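November, late, feet up, second cup of tea

I finally went to see the Inis arm over at the Iller showroom, after weeks of saying I would and then finding something else to do. I took the long way by the river, got lost behind the lumberyard (again!) and had to park so far off that I ate my sandwich walking. I'm writing this before bed so I get it down the way it was and not the way I'll be telling it at the shop by next week.

The reason I went, for the record, is the card rack. I've been running Soto Cards for 19 years and the one job I have never stopped hating is putting the stock back. People pull a card, read it, pull six more, and shove the whole bunch into whatever slot is closest. Every evening I'm standing there with a stack, sliding them home one at a time, and in December it's 400 cards on a bad night. My knees hate it and so does my neck. So when I heard there was a machine with fingers that could be tried on flat things going into narrow slots, I thought well, that's my whole evening right there.

I'd expected a claw, I think. Two prongs, like the game at the arcade. It's got a real hand, big gray fingers with joint caps on the knuckles and little cables showing in the gaps, and it holds things up in a pinch the way I'd hold a photo I didn't want to smudge.
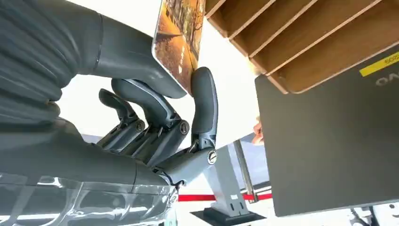 *Thumb underneath, fall trees up top.*

I liked that one, all those orange trees and the path with the leaves down. It made me want to go for a walk, and it made me think about my own hands, which is a funny thing to come away with. I never think about how I hold a flat thing. I just pick it up. But try it slowly sometime: the thumb goes on first, then the finger comes around to meet it, and there's a tiny squeeze where you decide how much is too much. Too little and it slides, too much and you've bent the corner and there goes a sale. I stood in my kitchen tonight doing it with the electric bill, over and over, until the kettle boiled and scared me.

So, can it do my rack? I went back and forth the whole drive home. Picking up and holding, I'd say yes, I'd let it near my stock, with the cheap ones first. Letting go is where I get nervous. A slot is a mean little target. You have to line the edge up, you have to feel it when the card catches on the divider, and then you back off a hair and wiggle. I wiggle without thinking. I don't know how you'd tell a machine to wiggle.

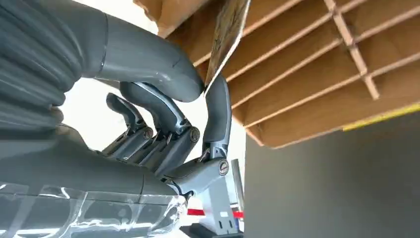 *A card up by the cardboard slots, from underneath.*

I do like that the organizer is just plain corrugated cardboard. I've got three of those in the stockroom holding envelopes! I had pictured everything being shiny and specially made so the machine could look good, and it's the same stuff I cut up with a box knife. If it can learn on cardboard, it can learn on my wobbly wire rack, or anyway that's the hopeful version, and I was feeling hopeful by then (I'd had two of the free cookies).

The less hopeful version is speed. I was patient for a good while and then I caught myself leaning in with my hand half out, the way you do with a little kid and a shoelace. I'm fast at this job. I'm grumpy but I'm fast. At the pace I saw today, a December night's worth would still be going when I came in to open up. Although, and I kept coming back to this in the car, would I care? If I'm home asleep and it's slow, it's slow. The dishwasher takes forever and I've never once complained to it.

And the other thing is company. I'd sort of thought you switched it on and went off to lunch. But there's a person at the table with a laptop open, right across from the hand, with the organizer in between, and I couldn't help doing the math on that. I can't pay somebody to sit with the thing that's supposed to save me from paying somebody. I'm sure that changes. It hasn't changed yet. 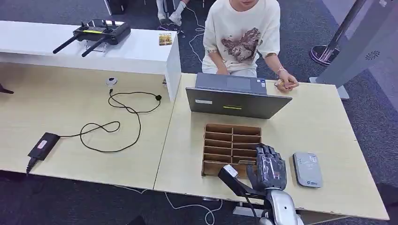
## Things I want to remember

- Ask Ikeda Supply if they still carry the wide-slot rack. Wider slots would help a machine and they would help me too, so why on earth have I never ordered one?
- What does it do with two cards stuck together? I meant to ask and then the cookies came out. Glitter ones always stick.
- Backs and fronts. Half my mess is cards put in facing the wrong way, and that's a looking job more than a hand job. Maybe that part is closer than I think.
- I had 2000 dollars in my head as what I'd spend on a helper of any kind, and I didn't have the nerve to say it out loud to anyone. Next time just ask the price!
- Folding towels. Somebody behind me wanted to know about towels and I'd have liked to hear the answer, but I'd wandered off.

For this Christmas I'm hiring the high school kid again, same as last year, evenings only. I'll go back to Iller in the spring and I'll bring a handful of my own cards, the square ones with the deckle edge, and see how it gets on with those. Tea's cold. Rack still isn't done, I left the whole birthday section in a heap on the counter and I have to be there at seven.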